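What Students Snack On After Ten at Night
Project report, Introduction to Social Research

When our group first sat down in September to choose a topic, we went back and forth for most of an afternoon before Cornel Dumitrescu mentioned that he had eaten crackers for dinner again, and there it was. We wanted to know what people in the Ullside residence halls eat late in the evening, and whether it has anything to do with when the dining hall closes.

We handed out a short paper diary to 111 students in two buildings, Rister and Sandu, and asked them to write down everything they ate or drank after 10 p.m. for as long as they could stand to keep it up. A few gave up after the first night (we were sorry, but we understood!) and 31 of the diaries came back too incomplete to use. The rest gave us 883 separate entries, which we sorted by hand at a very crowded kitchen table.

The thing that surprised us most was how much of it was drinks. We had expected noodles and chips, and there were plenty of both, but sweet tea, juice and flavored cups came up again and again, mostly in Rister, where the walk to the Vondari corner store is shorter. Sandu has a bigger shared kitchen and its students wrote down more toast, eggs and leftovers. Several people also told us they eat in bed because their desk is full of books - my own mother would not be pleased with any of us.

We should say that a diary changes what people do. One student admitted she skipped a second bowl of cereal so she wouldn't have to write it down. If we did this over, we would ask for a longer stretch and start well before midterms.

Our thanks to everyone in both halls who put up with our reminders.
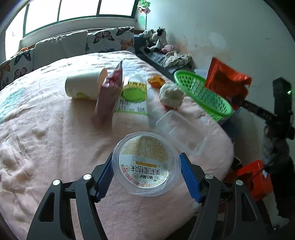
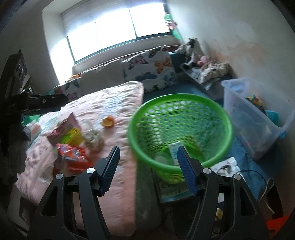 First picture: a jasmine honey tangerine cup over a pink blanket. Second picture: a green laundry basket with a small white package at the bottom.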